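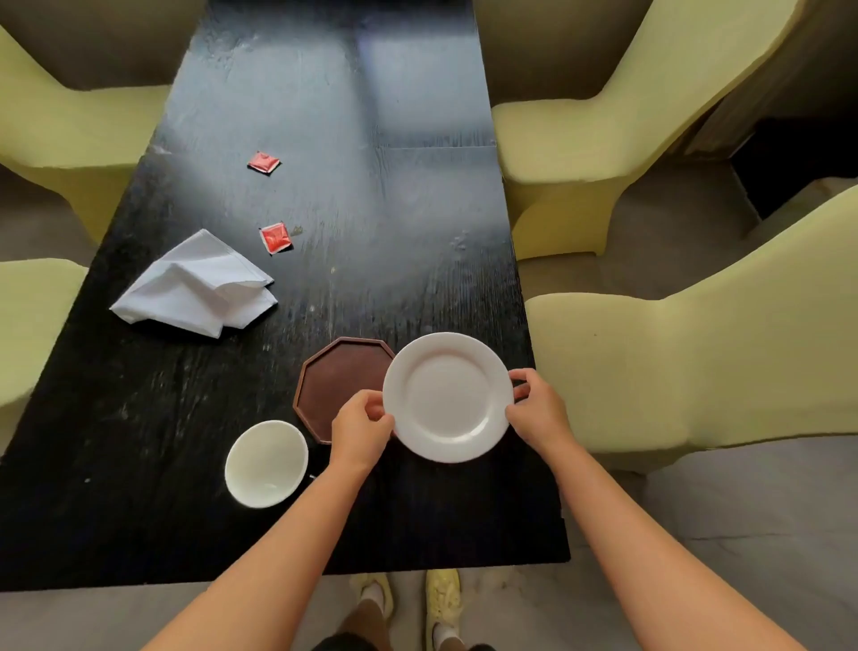
Nevzat Uysal told the archive that he had never been asked about the crossing by anyone outside his own family, and that he had assumed the story would go when he did. His recording, made in the front room of his home in Clivport, runs to a little under three hours. It is now kept with the rest of the collection, together with a typed transcript in Turkish and an English translation which he read and corrected himself.

About the Coşkun Oral History Archive

The Coşkun Oral History Archive collects, preserves and makes available the spoken memories of people who were made to leave their homes, and of those who received them. It is an independent body with premises in Clivport and a reading room in Satville. The archive holds 1401 recorded interviews, the earliest of them on open-reel tape, and 2962 photographs, letters and identity papers lent or given by the people interviewed and their relatives.

How the archive began

The archive grew out of a set of tapes made by teachers at the Coşkun evening school, where newly arrived adults were taught English. Pupils in the upper class were invited to speak about their early lives as a language exercise. Several of the teachers came to feel that the tapes deserved better keeping than a classroom cupboard, and the school agreed to pass them to a separate body set up for the purpose. The name of the school was retained at the wish of its former pupils.

The first tapes are uneven. Some begin in the middle of a sentence, and on others traffic can be heard through an open window. They have been transferred without editing and are catalogued as Series A. Interviews made to the archive's present standard form Series B. Series C, the Curken Papers, consists of written accounts and family correspondence and contains few recordings.

How interviews are made

Interviews are made by trained interviewers in the language the speaker prefers. Each person is visited beforehand, without recording equipment, so that the purpose of the interview and the terms of consent can be explained. Speakers may stop at any point, may decline any question and may ask for a passage to be closed to readers for a period of their choosing. Most interviews take place in the speaker's home, although a quiet room is available in Clivport for those who would like one.

Interviewers begin with childhood and follow the speaker's own order as far as possible. No attempt is made during the interview to correct dates or place names. Where an account differs from the written record, the cataloguer adds a note to the synopsis, and the words of the speaker are left as they were spoken. Place names are given in the form used by the speaker, with the present official name in brackets.

Each speaker receives a copy of the recording and the transcript. A second copy may be sent to one relative named on the consent form.

Using the collection

Synopses of all open interviews may be read in the online catalogue. Full recordings may be heard in the Satville reading room by appointment, and readers are asked to give the reference number of each interview when they book. Requests for more than 2 recordings in one visit should be made in advance, as the older material is stored in Clivport and has to be brought across. Headphones are provided.

Quotation of up to 100 words from any open transcript is permitted for private study and school work, provided that the speaker and the archive are both named. Longer extracts, and any use in broadcasting or exhibition, require written permission. The archive does not supply recordings for advertising.

Some interviews contain accounts of violence and bereavement. These are marked in the catalogue — teachers in particular are asked to consult the notes before choosing material for a class.

Schools and community groups

The archive lends listening sets to schools in the Clivport and Satville areas. A set contains short extracts chosen with the agreement of the speakers, printed transcripts, and a map of the journeys described. Bookings for the summer term open in April.

Giving an interview or papers

The archive welcomes enquiries from anyone who wishes to be interviewed, or who holds letters, photographs or home recordings which may be of interest. Original papers need not be given up; they can be copied and returned. Please write to the Clivport office in the first instance, and do not send original items by post.

This page was last revised on January 4, 2024.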